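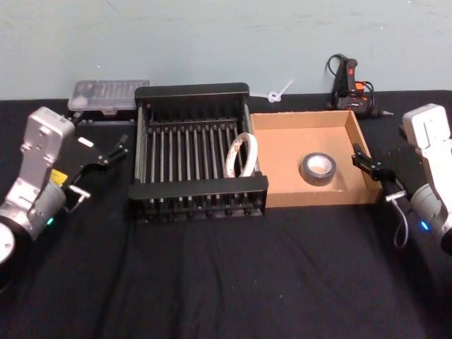
Table covering

A table covering is a piece of cloth or other sheet material laid over a table. The most familiar kind is the tablecloth used at meals, but coverings are also put on desks, altars, card tables, market stalls and workbenches. They may be meant to protect the surface, to hide it, to deaden noise or simply to look well.

Materials

Linen was for a long time the usual material for dining cloths in much of Europe. It takes starch well and stands up to repeated boiling. Cotton is cheaper and now more common, and blends of cotton and polyester are widely used in hotels and restaurants as they crease less and dry quickly. Damask, in which the pattern is woven into the cloth, can be made from any of these.

Wool cloth and felt are used where a soft surface is wanted. Baize, a napped woollen cloth, is traditional on card tables and is most often green. Oilcloth was originally cotton or linen treated with linseed oil. Most of what is sold under that name today is coated with vinyl, and can be wiped down but should not be ironed.

Colour

White has long been the usual choice for formal meals in Europe, partly because it can be bleached. Darker cloths are common on display tables, where they set off the goods and do not throw back much light. Black shows lint and chalk readily and fades unevenly if left near a window.

Size and drop

The part of a cloth that hangs below the table edge is called the drop or overhang. To find the size of cloth needed, the drop is doubled and added to both the length and the width of the table top. A drop that reaches the floor is usual for buffets and trade stands, where boxes may be stored underneath. Where a table stands against a wall, the cloth is often laid flush at the back, with the spare material brought to the front.

Square and oblong cloths are normally hemmed on all four sides, with mitred corners on better work. Round cloths are harder to hem neatly and are sometimes finished with bias binding.

The Drolach cloths

The village of Drolach was known for a heavy undyed cotton table cover, woven at the Silwood mill and sold in the market at Vastumville. The cloths were woven in 2 widths and had a single blue thread close to the selvedge – a mark by which buyers told them from cheaper work. The mill had 40 looms at its height. A stock book from its last full year lists 2839 cloths sold and 3869 napkins, the napkins having been cut mostly from flawed lengths.

The local historian Rónán Quinlan has argued that the blue thread began as a guide for the hemmers and only later came to be treated as a trade mark. The Garg family, who ran the mill until it closed in June of that year, left no record on the point.

Care

Stains are best treated before washing. Cold water is used for blood and egg, and red wine is blotted and then rinsed. Candle wax is left to harden, scraped off with a blunt knife, and the rest drawn out with a warm iron over plain paper. Linen is ironed damp. Long cloths may be stored on a roller – this avoids the fold lines along which old linen tends to split.

See also: Baize; Damask; Napkin; Oilcloth; Table runner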